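The Gripper Work: Questions People Keep Asking

Staff page, Sestivmont packing and prep site. Last changed in April. Written by the shop floor reps, not by management, and not by Mevura, who have their own page with more exclamation points on it.

What is the program, in plain terms?

Mevura wants robots that can handle small everyday goods: fruit, saucers, trays, bottles, bags. To get there they need a great many recordings of people doing those things. So some of us now spend part of a shift picking things up and putting them down with a hand-held gripper that has a small camera on it. The recordings go to Mevura. The robots, if they come, come later.

Is it voluntary?

On paper, yes. You sign up on the sheet outside the upstairs office. In practice a few people were "encouraged" in their reviews, and we have asked for that to stop. If a supervisor brings it up in a review, write down what was said and bring it to a rep. You don't have to give a reason for saying no.

What does a session look like?

You get a task card, something like "move the orange from the saucer to the tray." You do it, reset the table, and do it again. A full session is 100 tries. Tries where you fumble still count, and Mevura says they are useful. We'd like that in writing, as the weekly sheet has a column for fumbles and we can't see why a useful thing needs its own column next to your name.

Is it tiring?

More than it sounds. The gripper isn't heavy when you pick it up, but your wrist notices by the second half. You also lean forward a lot, and the tables were set at one height for everybody. Zorica Delić raised this in the first month and was told an adjustable table was on order. It is still on order.

The agreed break is 20 minutes between sessions. Take all of it. Please don't let anyone talk you into "just finishing the card," and don't start a second card to help the numbers.

Do I get paid extra?

There is a bonus of 2 dollars an hour while you're on the gripper. It stops when you're on break, which we think is cheap, and we've said so. It doesn't count toward overtime either. Check your stub, as the bonus went missing for several people in the first pay run and was only fixed for the ones who complained.

Am I training my replacement?

This is the question we get most, and the official answer is a long one with the word "partner" in it. Our answer is that we don't know. Management says the robots will take the dull, repetitive jobs and leave us the interesting ones. We asked for a list of the interesting ones. We were sent a slide.

What we do have is a signed promise of no layoffs tied to the program while it is in its trial stage. It doesn't say when the trial stage ends. It also doesn't cover jobs that are left empty when somebody quits, and three posts in prep have been left empty since the program started. Management says that's a coincidence.

But can the robots do the work?

Not from what we've been shown. A few of us went to the demo at Yordanov, where a robot arm moved fruit between two trays for most of an hour. It was slow, and a technician stepped in more than once. On the other hand, people laughed at the first label machine too, and there used to be a lot more hands on labels. We wouldn't build a plan on the robots staying bad.

What gets recorded?

The cameras point at your hands and the table, but they catch whatever else is in view. That can mean coworkers, desks, the far side of the room. Mevura says faces are blurred before anyone outside the project sees the footage. We asked who counts as outside. The answer so far is that contractors at Prollby, who do the labeling, count as inside. Sound is supposed to be off. If you think it isn't, stop and say so.

Can the footage be used to discipline me?

The agreement says no. It says nothing about the session logs, which show start times, stop times and how many tries you got through. We want the logs covered by the same clause and have put that in twice.

Can I have my recordings deleted?

Within 30 days of the session, in theory. The form is on the shared drive under "Mevura" and not under "Forms," for some reason. So far one person has tried it. She got an automatic reply and has heard nothing more.

How many people are involved?

Of the 200 of us on site, the company won't say how many have signed up. It does say "strong interest."

Is there anything good about it?

Some people like it. It's quieter than the line, it's daylight work, and you can talk while you do it. A couple of the younger ones say they'd take a full-time job doing it if one existed. We've asked if one will. The reply was that roles are "evolving."

Who do I talk to?

Any rep, or leave a note in the box by the time clock before 3 p.m. You can leave your name off.

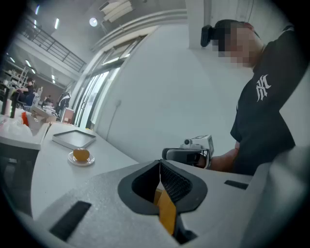 Zorica Delić wrote back that the page is too gentle about the bonus. By her reckoning the unpaid breaks eat a good part of it, and she wants the reps to ask for a flat rate per session, breaks included, before anybody signs up for the summer.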